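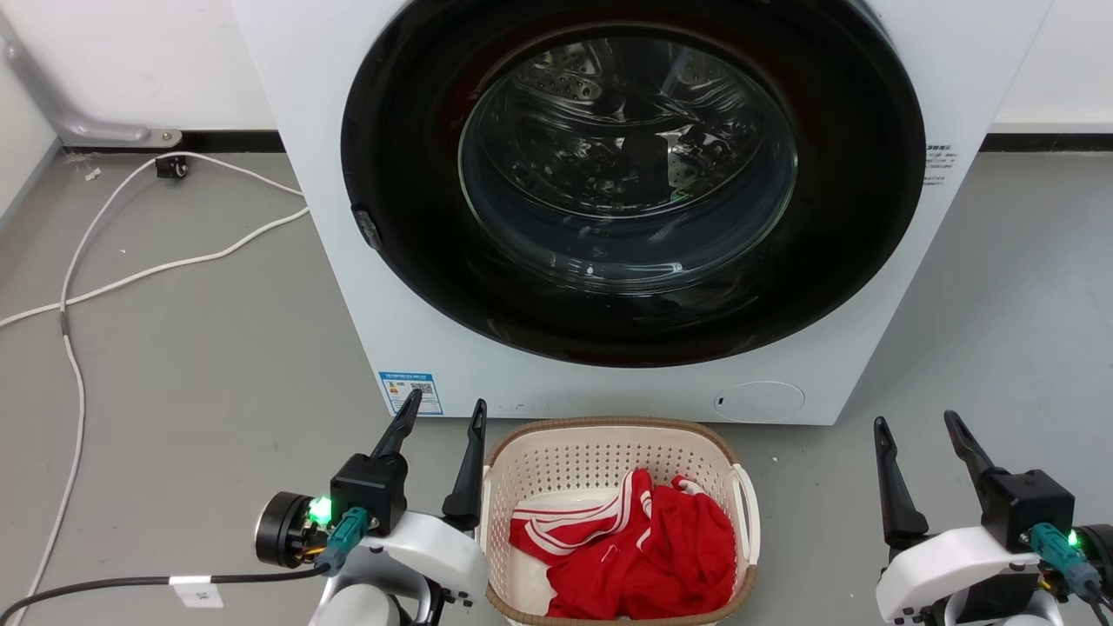
How to wash a wool blanket at home

Check the care label first. If it says dry clean only, stop there. If it shows the wash tub symbol, the blanket can go in the machine on a wool or hand wash cycle.

Shake the blanket outside and brush off any hair or crumbs. Treat stains with a little wool detergent and cool water, dabbing with a cloth. Leave for 20 minutes.

Fold the blanket loosely and put it in the drum on its own. You should be able to fit a hand in above it – if not, use a launderette.

Add liquid wool detergent, half the usual amount. No fabric softener and no biological powder, which damages the fibres.

Set the temperature to 20 degrees and the spin to 900 or lower. My Pudham blanket has had this cycle every October and is still the size it was.

Take it out as soon as the cycle ends. Roll it in a dry towel and press, but don't wring it. Dry it flat or over two airer rails, away from radiators, and turn it once a day. A double takes 2 days in my spare room.

Shahnaz Fakir
Updated 6 Feb 2023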